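Zarness gets its blocks back, and there are plenty to go around

If you grew up in Zarness, there's a decent chance you once built a bridge, a barn or a very unsteady tower out of Lindik blocks. They were long and plain, they came in a handful of deep colors, and every kindergarten in town seemed to have a shelf of them. Then the schools merged, the shelves were cleared, and the blocks went off to closets and attics.

Now they're back! The Zarness Block Room opens its doors on Sun 15 June in the old Weerasinghe shoe store on Jelov Street, with 834 blocks ready for anyone who wants to sit down and build. Admission is free, and there's no age limit in either direction.

The idea came from Piyumi Bepari, a retired kindergarten teacher who held on to two crates of Lindik blocks when her classroom closed. She put a note in the library window in February asking if anyone else had some. People had lots. They came in shoe boxes, pillowcases and one bread bin, and the biggest single gift, 151 blocks, arrived from a family that had been using them to prop up seed trays in a greenhouse.

"I thought I'd get a couple of bags," Bepari said. "Then my hallway filled up and my husband started going in and out through the kitchen."

The blocks turned up in every condition. Some had been chewed and a few had names written on them, and those have been left alone on purpose. Elif Naz Gündoğdu, who runs the framing shop next door, cleaned most of the collection at her sink over several weeks of evenings. She has become very fond of the dark green ones, which she says were hard to come by when she was little — her older brothers always got to them first.

The blocks are kept in open metal bins with tall sloping sides, deep enough that nothing rolls off the table and roomy enough that you can get a good look at what's inside. The bins have clearly had a working life of their own, with plenty of scratches to show for it, and they make a wonderful clatter when a handful of blocks goes in.

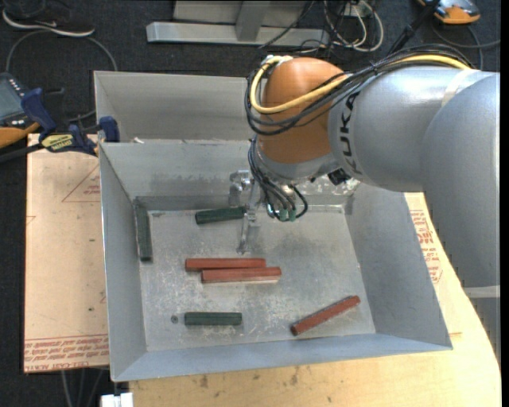

Dark green and reddish-brown blocks in a well-scuffed bin.

Visitors can pull from any bin they like. The floor at the back of the room is the place for big projects, and the tables are for smaller ones. Anything still standing at closing time on a weekday gets to stay up until the next afternoon, so a long build can be carried on after school. On weekends everything goes back in the bins.

Mingxuan Liao, an eighth grader who came to one of the trial afternoons, spent most of it on a covered bridge with green walls and a reddish-brown roof. It reached from one table to the next before a corner slipped. "I know what I did wrong," Liao said. "I want to make it longer next time, and I want to put the heavy part in the middle."

Those trial afternoons drew over 200 people, more than the organizers had hoped for, and a fair number of them were grown-ups without a child in tow. Janaka Wickramasinghe stopped in on his lunch break and ended up laying out the whole of Jelov Street from memory, including the movie theater that came down years ago. Other visitors began correcting him on where the bakery stood, and soon there were five or six people on their knees arguing happily over the corner of Mill Road.

That map may come back in a larger form. Bepari would like to see the entire downtown built in blocks before school starts again, and she is asking anyone with old photos of the street to bring copies along. Wickramasinghe has already promised to do the train station.

More blocks are welcome, too, as long as they're Lindik or close to the same size. They can be dropped at the framing shop during business hours. Chipped corners are fine. Blocks that have been repainted will be kept on a separate shelf, where Gündoğdu plans to let younger kids use them for sorting games.

The Block Room will be open from 1 to 5 in the afternoon, Wednesday through Sunday, all summer. Opening day starts an hour earlier with lemonade on the sidewalk, and the first build of the afternoon will be a tower that everyone who walks in adds a block to. Nkechi Wike, who taught at the old North School for many years, has been asked to set the first one down. She has picked a green one.

Related stories

Library extends summer evening hours
Mill Road crosswalk to be repainted this month
North School reunion looking for class photos
Where to swim in and near Zarness
Farmers market adds a second bread stand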